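Subject: Re: [hardale-quilters] sewing table height, and the June swap
Date: July 20, 2026

> I'm finally getting rid of the dining table and want a proper one
> for piecing. Do you all go white or wood for the top? And did the
> leftovers from the June swap ever get counted?

White, every time! I had a dark top for years and kept losing navy thread on it, then blaming my eyes. A pale matte top shows you every snip, and it doesn't throw the lamp back at you like the shiny ones do. Mine is 2 inches lower than my old desk and my shoulders are so much happier - I can do a whole evening of half-square triangles now without going stiff.

As for the swap, yes, we got through the lot. 2,343 charm squares came in, 954 of them florals (we do love a floral), and 273 went home with no one. Those are in the blue tub at the Brirnosside hall, so help yourself next time you're over. The batiks went first, same as always.

Oh, and I tried the Etari batting you mentioned. It's lovely to hand quilt but it sheds like a cat, so do your cutting before you put on anything black.

Plain white top, nothing fancy, and I'd buy the same again:

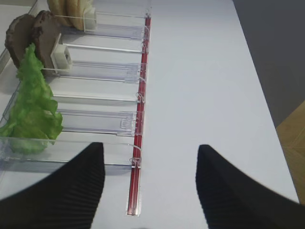
Next message: Re: [hardale-quilters] Rewi block pattern, seam allowance on the corners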